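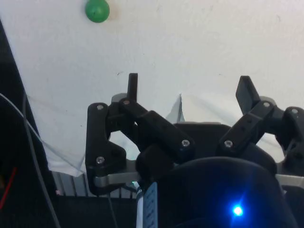 The Small Green Ball Problem

Every building has a category of object that belongs to no one and can't be thrown away. At Greenwood it is the small green ball. Bright, glossy, about the right size to be mistaken for something edible, it shows up wherever a white surface has been left clear for more than an afternoon. You wipe a thing down, you go and wash your hands, and there it sits, looking pleased with itself.

I raise this in the January newsletter because we have agreed, as a building, to tidy up. The clear-out starts Jan 12, 2018, and runs until we lose interest. Last time that took two days. The time before, it took Marjorie Haslam finding the biscuits.

The rules are much as before. Anything on a shelf with a name on it stays. Anything on a shelf without a name goes in the Histlow crate by the back stairs, where you may visit it until April. After that it is donated, recycled or, in the case of the electric carving knife, quietly returned to Howard Blackburn, who says it isn't his and who is the only one who knows how to open it.

Small round things have given us the most trouble. They don't stack, they won't take a label, and they roll to the one place where you will later put your foot. Barry Mellor has suggested a bowl. Reece Pilkington pointed out that we had a bowl, and that it is now in the Histlow crate for want of a name. Somebody please write a name on the bowl. Any name will do.

While we are on the subject of white surfaces, a word about wiping them. White looked very smart in the catalog. It has since shown us every smudge and speck we are capable of producing, which is more than I would have guessed. A damp cloth and a drop of dish soap takes care of most marks. Please don't use the scouring pads from under the sink, which leave a dull patch that catches the light for the rest of its life. I know this from personal experience and would rather not say where. Move things before you wipe, too. Going neatly around an object leaves an outline, and we have a very fine one of a teapot.

Wendell Yazzie has offered his Stakier shelving unit for the back hall, on the condition that someone else puts it together. The instructions run to 15 steps and at least one of those is a drawing of a man looking worried. If you own a decent screwdriver, and are the sort of person who reads step four before doing step five, speak to Wendell. He will be so relieved that he may throw in the spare brackets.

Two requests before I let you go. Empty boxes should be flattened before they reach the stairs, and that includes the large ones, and it especially includes the large ones with smaller boxes inside. And if a green ball is yours, or your child's, or your dog's, come and get it. I'm at the front desk most mornings and I won't ask questions.

Unclaimed balls go in the bowl, once we have the bowl back.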